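4 Sprechtaste und Gruppenruf einrichten

Gilt für Vastex Irholm mit Softwarestand vom 20. September 2020 oder neuer. Geräte, die noch mit dem Stand vom August laufen, müssen zuerst aktualisiert werden (Kapitel 3).

4.1 Voraussetzungen

SIM-Karte eingelegt, Mobilfunk oder WLAN verbunden
Lizenz für Grokham Gruppenruf vom Administrator zugewiesen
Akkustand mindestens zur Hälfte

Hinweis: Ohne zugewiesene Lizenz lässt sich die App zwar öffnen, die Gruppenliste bleibt jedoch leer.

4.2 Sprechtaste belegen

Die Sprechtaste ist die geriffelte Taste an der linken Geräteseite, oberhalb der Lautstärkewippe. Im Auslieferungszustand ist sie nicht belegt.

1. Öffnen Sie Einstellungen > Erweiterte Funktionen > Seitentaste links.
2. Schalten Sie die Option Taste verwenden ein.
3. Tippen Sie auf Gedrückt halten und wählen Sie Grokham Gruppenruf.
4. Tippen Sie auf Kurz drücken und wählen Sie Keine Funktion.
5. Bestätigen Sie die Rückfrage mit OK.

Soll die Taste auch bei gesperrtem Bildschirm arbeiten, aktivieren Sie zusätzlich Bei Bildschirmsperre zulassen. Der Menüpunkt ist ausgegraut, wenn die Geräteverwaltung ihn gesperrt hat.

Achtung: Die Notruffunktion darf nicht auf dieselbe Taste gelegt werden. Bei doppelter Belegung wird nur der Gruppenruf ausgelöst.

4.3 Einer Gruppe beitreten

1. Starten Sie Grokham Gruppenruf und melden Sie sich mit Ihrer Dienstkennung an.
2. Geben Sie den Beitrittscode ein. Er hat 10 Stellen und wird vom Administrator vergeben.
3. Warten Sie, bis das Gruppensymbol grün wird.
4. Halten Sie die Sprechtaste gedrückt. Nach dem Signalton können Sie sprechen.
5. Lassen Sie die Taste los, um die anderen Teilnehmer zu hören.

Ein Gerät kann in bis zu 12 Gruppen angemeldet sein. Gesendet wird immer in der Gruppe, die oben in der Liste steht. Zum Wechseln ziehen Sie den gewünschten Eintrag nach oben.

4.4 Bedienung mit Handschuhen

Der Bildschirm reagiert auf Handschuhe erst, wenn unter Einstellungen > Anzeige die Option Erhöhte Empfindlichkeit eingeschaltet ist. Mit aufgeklebter Schutzfolie kann es zu Fehleingaben kommen. Reinigen Sie den Bildschirm vor dem Einschalten der Option mit einem trockenen Tuch.

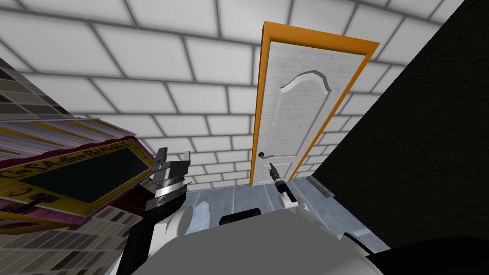 4.5 Fehlerbehebung

Kein Signalton beim Drücken der Taste: Prüfen Sie die Belegung nach Abschnitt 4.2. Ist sie richtig, starten Sie das Gerät neu.

Gruppensymbol bleibt grau: Das Gerät hat keine Verbindung zum Server. Schalten Sie den Flugmodus ein, warten Sie einen Moment und schalten Sie ihn wieder aus.

Anmeldung abgelehnt: Nach drei falschen Eingaben wird die Kennung gesperrt. Nur der Administrator kann sie wieder freigeben.

Pfeifen oder Echo: Zwei Geräte derselben Gruppe liegen zu dicht beieinander. Lautsprecher an einem der beiden leiser stellen oder Headset anschließen.

Ladeschalen von Thibodeaux werden unterstützt, der Gruppenruf bleibt beim Laden eingeschaltet.

Technische Redaktion: Priya Hutchins, Ignacio Benavides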